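Notes on the cavalry trooper's sword I catalogued in November, lot 571 in the Kneath sale. Listed as a British 1796 Light Cavalry. I think the attribution needs work.

Blade first. Single broad fuller, flat back, hatchet point. Width increases slightly towards the tip, as it should on the pattern. No maker's name on the spine, which rules nothing out, as plenty of trooper's swords have lost theirs to cleaning.

Hilt is an iron stirrup guard with a plain knucklebow. The ears of the backstrap are riveted through the grip. So far that fits the 1796, and it also fits the Prussian 1811, the so-called Blücher sabre, which copied it closely.

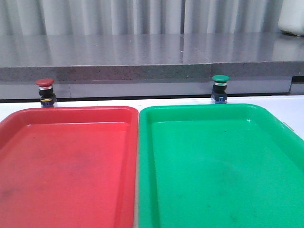
The guard is where they part. The Prussian version tends to be heavier in the knucklebow and the langets are often a different shape. On this one the langets have been filed down, so I can't use them.

Stamps: a small crown over 2 on the ricasso, and a separate 2 on the scabbard throat. Hefin James reads the crown as a British inspection mark. Lucía Montoya thinks the arms are wrong for that and would like to see it under better light. I lean towards Hefin.

The scabbard is iron with two loose rings. The throat number may be coincidence. The mouthpiece screws are later replacements with modern slots.

Grip leather is gone for nearly 26 mm below the pommel. The exposed wood has old glue on it, so somebody has tried a repair. I have left it alone.

Elin Parri has a regimentally marked 1796 and will measure the knucklebow for me. If the thickness matches, I'll amend the entry to British, maker unknown. Until then it stays as "1796 type".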